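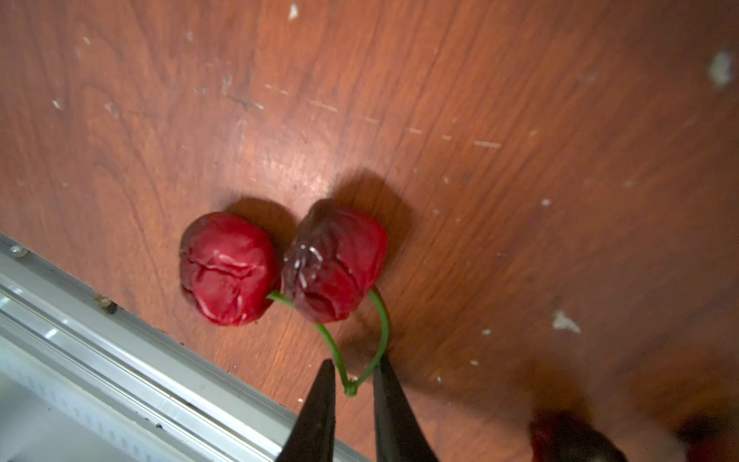 Jellier J2 fingertips: review after a month of stem picking

Search this site
Enter keywords
Go

The J2 is a pair of tapered black fingertips for small parallel grippers, sold for handling fruit by the stem. I ran a set on a Vurnness arm from February, using joined pairs of cherries with the tips closing where the stems meet.

Grip is good. Out of 100 picks, 77 held until release. Most of the others were poor approaches and I don't blame the tips for them.

The fault is in the seating. The left tip works back on its mount, the points no longer meet, and the stem slides out as the arm lifts. Jellier quotes 1,000 cycles between checks. Mine had moved by cycle 80. The controller still reported a closed grip, so the arm carried on to the tray with nothing in it.

The safety side matters more. On one run the loose tip came off during a fast traverse and landed outside the guard. The points are narrow. Wear eye protection and keep the speed down.

Bülent Kılıçarslan at Jellier sent longer screws – free of charge – and the left tip still creeps, only more slowly. Usable with frequent checks, but I would not leave it running unattended.

Related reviews
Wróbel soft pads, second version
Mustivov wrist camera mount
Vurnness arm: emergency stop wiring

Contact | © Diane Ouellet | Back to top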